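Seal failures and shelf life: a conversation with Bergþóra Gunnlaugsson
2019-01-09

Bergþóra Gunnlaugsson has tested flexible packaging at the Stomthorpe laboratory for 31 years. Most of her work concerns heat seals on film pouches for dry foods.

The usual complaint from producers is stale product well before the printed date. "They blame the film," she says. "I ask for the sealing records first. Jaw temperature, dwell time, pressure. Often one of the three was changed and the other two were left alone."

Her standard check is a peel test on strips cut across the seal, followed by a dye test for channels. A batch submission is 200 pouches. Evus, a contract packer, sends its samples in October, when the plant moves to its winter settings.

Crumbs and seasoning dust in the seal area are a separate problem. "A crumb holds the two layers apart. The jaws close, the seal looks complete, and there is a channel through it – you will not find it by eye."

On thicker films she is cautious. A trial at Kalniņš used a heavier laminate and produced more leaks at the folds, where the jaws had to press through extra layers. The line was slowed and the dwell time raised before the test was repeated on 2,000 pouches.

She also wants transport included in any shelf-life study. Samples stored on a laboratory shelf are not flexed, and flexing is what opens pinholes in a barrier layer. 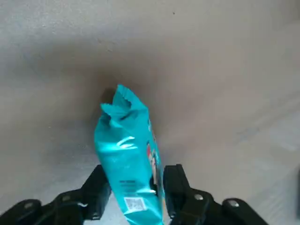
"So I ask for pouches that have been through the depot at Stultusthorpe and back," she says. "Then we measure oxygen inside the pack and compare it with the ones that stayed here."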